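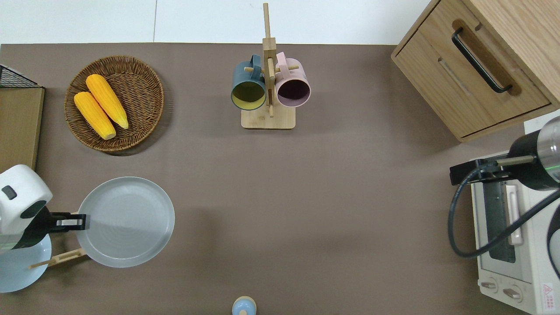 Corn in the wicker basket.

August 2022

We finally picked a countertop. I have been putting off writing about it until the last piece was in, and the last piece went in two weeks ago, so I can give the whole account now.

The old counter was tile with wide grout lines. It was here when we bought the house on Fullum and we lived with it for nine years. Crumbs got into the grout, the edge tiles by the sink kept lifting, and you could not roll out dough anywhere on it. In March I pulled one of the loose tiles off with my fingers and the board under it was black. That settled the question of whether to wait another year.

I got three quotes. One place never measured anything and gave me a number over the phone. Another wanted to replace the cabinets too and would not price the counter alone. The third was Gametti, a small shop with its own cutting room out past the rail yard. They came to the house, measured twice, and wrote down that our back wall is out of square by more than 30 millimeters over the full run. I had no idea. It explained the shelf that never sat right.

We went back and forth on the material. I wanted butcher block at first. My wife pointed out that I leave wet glasses everywhere, and she is right. We looked at laminate, which has improved a lot since I was a kid, and at quartz. The color we liked best was called Museo, a flat warm gray with very little pattern. The runner-up was Rutherford, which has white veins through it. The small sample of Rutherford looked fine, but a full slab of it was too busy for a kitchen our size. If you are choosing between two colors, ask to see the slab. The shop did not mind at all.

The deposit was $441, which covered the template visit and held the slab. After that there was a wait of five weeks. We were told four. Somebody called to say it would be late, and I appreciated the call.

Taking out the old counter was my job, to save money. It took me a weekend and I would not do it again. Tile over mortar over board is very heavy, and the dump charged me $100 to take it. I also cracked the side of one cabinet, which I glued and clamped. It holds.

The install itself was done before lunch. Two men carried the pieces in through the back door, set them dry, checked the level, and then shimmed the left side before gluing. The seam is next to the stove and I can feel it with a fingernail but can't see it from standing height. The sink was hooked up by a plumber the next day. We washed dishes in the bathtub that night, the same as we had all week.

There was one problem. The short piece beside the fridge came with a chip on the front corner. Gametti offered to fill it or recut it, and I asked for the recut. That is the last piece I mentioned. No extra charge.

The warranty runs until 2034 and covers cracks and stains but not burns, so we bought a couple of trivets. I still need to caulk the back edge and paint the strip of wall where the old backsplash used to be. The paint is in the garage.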